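Forum Browse Unsolved Tags Log in
Community > Workshop & Home > Automation > Can a machine do the sorting yet

Can anything sort small mixed parts yet without costing a fortune?

Posted by collus_shed, May 11, 2022

Quick one before I head back out to the garage. I run a little parts swap out of Mirani, mostly kids' building bricks, plus some hardware (screws, clips, the odd plastic bushing). People drop off tubs of mixed stuff, we sort by colour and type into divided trays, it goes back out the door. The sorting is killing me. Did 22 tubs in December alone and my thumbs haven't forgiven me.

So, are the small arm setups up to this or not? Not talking about a proper factory line. Benchtop, two arms, hobby servos, that sort of thing. Everything I read is either a sales page or some bloke saying give it five years. I don't need fast. Happy if it plods along overnight. Just don't want to come out in the morning to bricks all over the floor.

Budget is whatever I'd otherwise spend on a teenager for the school holidays. Also would like to know if the same rig could do laundry or dishes after, my wife asked and I said I'd find out.

Cheers in advance.

drasgate_dan

Short version, sort of. Bricks yes, laundry no, dishes no way at that money.

Longer version. I've been mucking with a pair of servo arms for 10 months, on and off. Loose bricks on a plain white top are close to the best case you could ask for. Hard edges, bright colours, they don't squash or change shape. Two-finger gripper is fine for it. The picking up isn't where I lose time, it's putting the thing down. Divided tray with walls, the gripper has to come down inside the compartment without clipping a wall, and if the brick is a bit skewed in the fingers it catches and either drops outside or tips the tray.

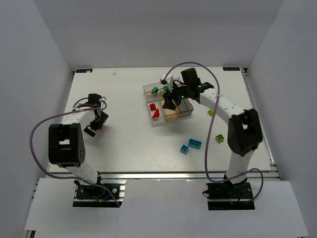 Things that helped me, no particular order. Fix the tray down, a bit of double sided tape will do. Get the walls as low as you can. Clear trays look nice but the camera side of things can struggle with them, mine kept losing the divider edges untill I ran a strip of coloured tape along the top. And spread the parts out first. A heap is a different problem to a scatter, when bricks are touching mine grabs two at once or shoves both along the table.

Last proper run I kept notes on was 47 bricks, four colours. It got all but six into the right spot and I had to go pick up the rest. Took longer than I would by hand, by a lot. But I was having dinner, so who cares.

Wedges and slopes are worse than square ones. Fingers want two flat parallel sides and a slope hasn't got them from every direction, so it squirts out.

Your screws — forget it with stock fingers. Too small, too shiny. Maybe with a magnet but then you're into a different build.

Second arm is handy for reach more than speed, btw. One does the left of the table, one does the right. I've had them whack into each other more times than I'd like to admit, so now only one moves at a time.

serus_fan

just buy a vibrating sorter mate. or a sieve. robots are a scam

mirani_maker

Bit harsh above. A sieve won't sort by colour.

Agree with most of what dan wrote. Would add that you should cost your own time setting up. Took me 24 evenings before I'd leave mine alone in a room, and I do this stuff for work. If you enjoy tinkering, go for it. If you only want tubs sorted, pay the teenager.

On the household question. Towels I've had semi working, flat folding on a table, one size of towel only, and it gets muddled if a corner is tucked under. Socks hopeless. Dishes I wouldn't try, hobby servos and a wet plate are a bad pair, and there's not much lift in them with the arm stretched out. Putting kids toys back in a box is about the level. Which is most of what you're asking for to be fair.

One more thing, servo heat. Mine get toasty holding a pose, the shoulder especially. If you're running overnight make it go back to a rest position between picks, and tie your cables up with enough slack to swing. I pulled a connector out at 2am and the arm just flopped onto the tray. Bricks all over the floor, exactly what you said you didn't want.

Happy to look over a parts list if you post one. I'm not far from you, other side of Collus, could bring mine round on a weekend if you want to throw a tub at it adn see.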